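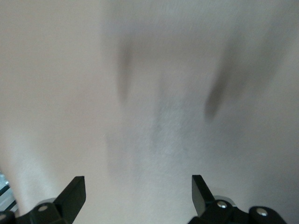
A smooth, pale surface at close range, beige toward one side and a cool bluish gray toward the other.

SKERNHOLM OPENS ITS BRIRINE COLLECTION OF PALE, MATTE SURFACES FOR KITCHENS, HALLWAYS AND WORKROOMS

UTHAM – Skernholm is very happy to announce that the Bririne collection, a family of 16 soft, quiet, light-colored finishes for tabletops, counters, shelves and cupboard fronts, will go on show at our Utham showroom this December, and will be available to order through the showroom from the same month.

Anyone who has visited us over the past couple of years will know that we have been talking about pale surfaces for a good long while. Customers kept coming in with the same wish. They wanted a light tabletop that didn't glare at them over breakfast, and that looked as comfortable under a kitchen lamp as it did beside a window. We heard it from families, from people who sew at home, and from the owners of a little bakery who brought us one of their own drawer fronts in a shopping bag, which we still have.

Bririne is our answer, and it took a lot of sanding, coating and looking to get there. Our workshop made 432 trial panels, leaning them against walls and laying them flat on benches to see what the light would do. A pale matte finish can look warm and sandy at one end of a table and almost blue at the other, and shadows fall across it softly, with blurry edges. We have grown very fond of that, and we chose the final colors with it in mind.

The colors run from a warm oat through several beiges to a cool, foggy gray. All of them are matte, and all of them can be wiped down with a damp cloth and a drop of dish soap. We do ask that you skip scouring pads, and please put something under a hot pot – a folded towel will do nicely.

Alongside the surfaces we are introducing the Nair table, a plain and sturdy worktable that can be ordered in any Bririne color. It comes in two lengths, with rounded corners and room underneath for a stool or a couple of storage bins. The first run is limited to 200 tables, and orders will be filled in the order they reach us. The showroom will keep one of each length on the floor so you can sit down, spread out your papers or your pastry, and stay as long as you like.

Choosing a color from a small chip is hard, and we have all been caught out by it, so we have cut 2,000 hand-sized sample pieces to lend and give away. Take a few home, set them on the counter and look at them in the morning and again after supper. Samples are free at the showroom, and we will gladly mail up to three to anyone who can't make the trip.

The showroom opens at 10 a.m., and coffee will be on throughout the opening month. If you are planning a whole kitchen, bring your measurements and a picture or two of the room, and we will find you a quiet corner to talk it over.

About Skernholm
Skernholm makes tables, shelving and surface panels for homes and small businesses from its workshop in Utham. The showroom is next door to the workshop and shares its parking lot.

Press contact
Skernholm Press Desk, Utham. Sample pieces and color cards are available to editors on request.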